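Pleka opens its doors for a September of shared teas

September 2, 2022

We are ever so pleased to say that Pleka, the neighbourhood tea room run by Linia, will be hosting free afternoon teas all through September, with 75 places at each one.
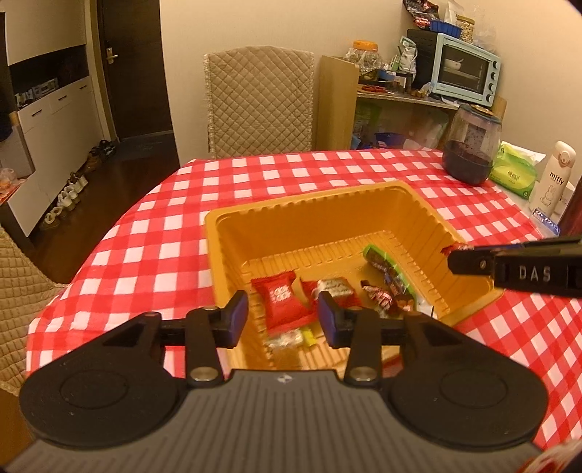
Doors open at 3 and we carry on until the pot runs dry, so do come along whenever suits you, and bring your mum or the neighbours!

"I've wanted to do this for years, and it makes me so happy to see it in the diary," said Leidy Huaranga, manager of Pleka.

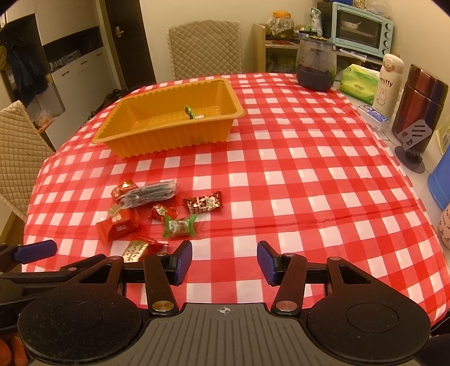

Places can be booked at the counter or by telephone, and children are very welcome.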